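On the Keeping of Household Linen and Clothing: Notes from Hillside
23/08/2020
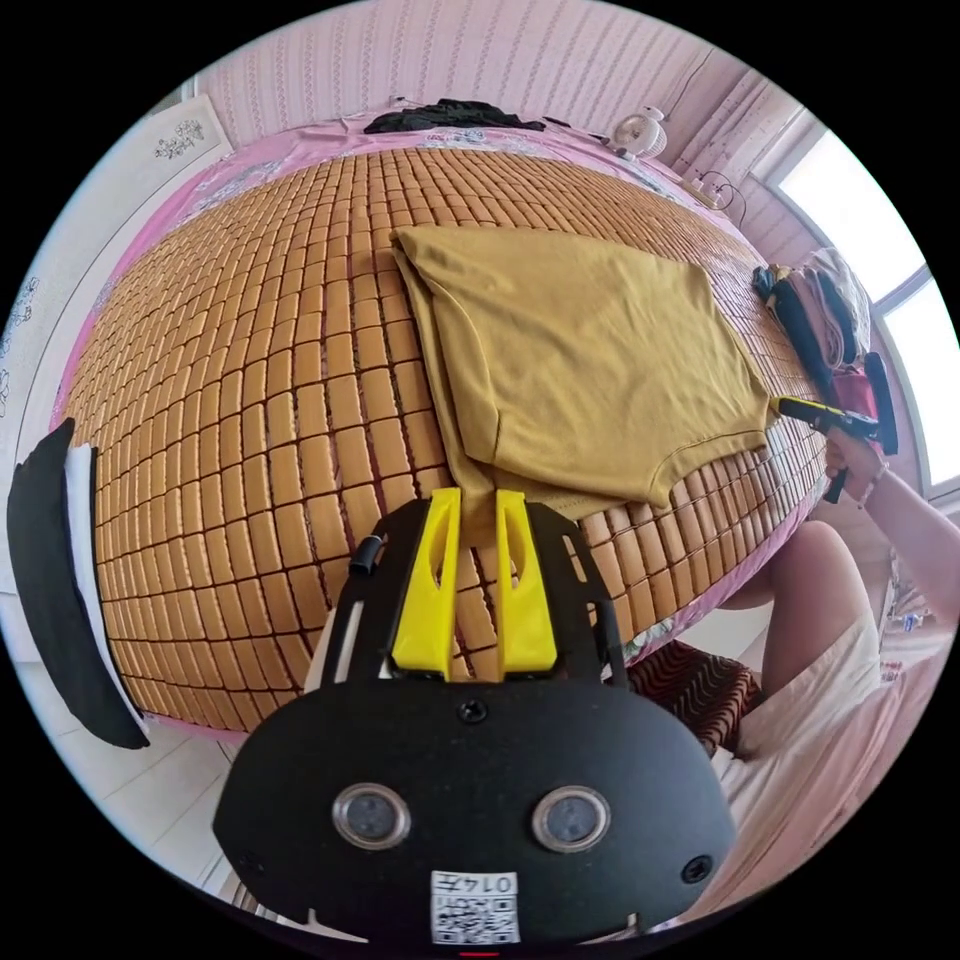 Purpose of these notes

Readers of this blog will be aware that I have, for some years, written on the maintenance of older houses. The present entry departs slightly from that practice and concerns the storage of clothing and linen in a house which was built without a single wardrobe. I have received a number of enquiries on the subject following my February entry on the upstairs windows, and it seemed preferable to reply once, at length, than to continue doing so by correspondence.

The house at Hillside has two linen presses, a chest of drawers of indifferent quality, and a narrow cupboard beneath the stairs. It was evidently assumed by its builders that a family would own few garments and would hang them on pegs. Successive owners have dealt with this in different ways. The Ziółkowski family, from whom we purchased, fitted a rail across the alcove in the back bedroom, and the screw holes remain visible under two coats of paint.

The question of folding

It is my settled view that most everyday clothing should be folded and not hung. Knitwear loses its shape at the shoulder on even a good padded hanger, and T-shirts acquire small peaks that no amount of smoothing will remove. Shirts with a collar are a matter of dispute in our household. Songül Bayram, with whom I have shared the house since we left Clulgate, holds that a shirt once ironed belongs on a hanger. I fold mine, buttons done up at the collar, the second and the fifth, with the sleeves laid straight down the back.

The method is of less consequence than its consistency. A shelf in which every item has been folded to the same width will remain orderly for weeks. A shelf in which three methods compete will collapse upon the removal of the first jumper. We have adopted the width of a hardcover atlas as our standard, the atlas in question being otherwise too out of date to consult.

Folding should be done on a firm surface at a comfortable height. The kitchen table serves well if it has been wiped down and allowed to dry. Those with a history of back trouble are advised against working on the floor, whatever the magazines may recommend.

The linen presses

Both presses were in poor condition when we took possession. The larger, on the landing, had been lined with shelf paper in the 1970s and again at some later date, the second layer having been glued directly over the first. Its removal occupied the better part of a long weekend. Beneath it the timber was sound, though marked with rings from what I take to have been jars of preserves.

Uzma Dogar, who has restored several pieces for us, quoted $400 for repairs to the doors and a further $300 for new hinges and catches in a suitable pattern. We accepted the first quotation and declined the second. The original hinges were soaked, scrubbed and returned to service, and one of them continues to complain in damp weather.

I would caution readers against sealing the interior of a press with any strong-smelling product. We used a water-based finish on the upper shelves of the smaller press and left the doors open for 7 days, yet the pillowcases carried a faint odour well into autumn. The lower shelves were left bare, and I have had no cause to regret it.

Sheets are stored in sets, each folded inside one of its own pillowcases. Blankets are kept on the lowest shelf. Towels do not belong in a linen press at all, in my opinion, and ours are kept in the bathroom — a position from which Songül dissents.

Moths

No account of the matter would be complete without some mention of moths. We lost two woollen cardigans and the greater part of a travelling rug in our first winter. Cedar blocks were tried and gave us a pleasant-smelling cupboard with moths in it. Lavender was similarly decorative.

What has served us best is cleanliness. Woollens are washed or aired before being put away for the summer, sealed in zippered cotton bags, and inspected at intervals. Where there is any doubt, the garment is wrapped in plastic and placed in the chest freezer for a fortnight. Arif Weerakoon, our neighbour on the downhill side, once opened that freezer in search of ice and has referred to my green pullover as "the roast" ever since.

Vacuuming the floor of each cupboard, particularly along the skirting board, should be regarded as part of the same routine. The attachment intended for upholstery is the correct one.

Matters outstanding

The cupboard beneath the stairs has yet to be addressed. It contains the ironing board, the vacuum cleaner, winter coats, and a box labelled "Vitetti" in handwriting that neither of us recognizes. The box holds curtain rings and a quantity of good brass hooks, several of which I propose to use for the coats should their owner fail to come forward.

I have also been asked to recommend a drying rack suitable for a narrow laundry room. I am not yet in a position to do so. The model presently in use pinches the fingers and will be replaced before winter. Correspondence on this point would be welcome, and may be left in the usual place below.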